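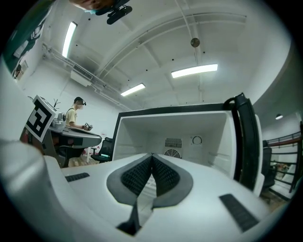

Step 1. Choose one chore and write down where it ends

This guide sets out a bench test for a single household chore, opening a small fridge, putting something in and closing it again. It is meant for anyone who has been told that a machine can "do the kitchen" and wants a number to set against the claim. You need a mini fridge, a hand-held gripper for recording demonstrations, an arm that takes the same fingers, and one working day.

Write the start and end states before touching any equipment. For the fridge chore we use:

Start: door shut, shelf space clear, item standing on a table within reach of the arm.
End: item upright inside, door shut, gasket in contact along its full length.

A door resting on its gasket with a gap at one corner is a fail. Most published clips stop before this can be checked.

Step 2. Prepare the fridge

Unplug it and let it reach room temperature. Take out any loose shelves for the first round. An empty cavity removes one cause of collisions and shows whether the arm can manage the door at all.

Fix the fridge to the floor or bench. A light appliance slides when the door is pulled off-axis, and a policy trained on a sliding fridge will learn to drag it. Two strips of double-sided tape are enough for small models.

Measure the force needed to break the door seal with a luggage scale hooked over the door edge. Take five readings and keep the highest. If it exceeds the rated pull of your fingers, stop and fit a tab handle.

Step 3. Record the demonstrations

Hold the gripper as you would a pair of tongs and work at half your normal speed. People open fridge doors with a flick of the wrist, and an arm copying that flick will usually lose the edge.

Keep both finger pads on the door until it has passed 60 degrees. Release, withdraw in a straight line, then go for the item. Do not nudge the door with the gripper body, even when it would be quicker. The arm has a different shape behind the fingers and cannot repeat the move.

Our training set for the Tisari arm held 975 demonstrations, recorded by Marites Salazar and Leopold Sutter. Change the item, its position and the room lighting between batches. Discard any run in which the second hand helps.

Step 4. Run the trials

Three rounds, in this order:

Round A: door only, open and close.
Round B: item into the open fridge.
Round C: the full chore, without a reset.

Log every stop and every touch by a person. A run with one touch counts as assisted, and assisted runs go in a separate column.

Step 5. Read the result

Rounds A and B tend to look respectable. Round C is where the figures drop, mainly at closing – the arm lets go early and the door swings back off the seal. Svenja Rainer's notes from January list this fault more often than all the others together.

For the present, then, a machine can do parts of this chore under supervision. We would not leave one alone with a fridge that has food in it. Repeat Round C with the shelves back in before changing that view, and tape the fridge down again first, as the strips lose grip after a day of pulling.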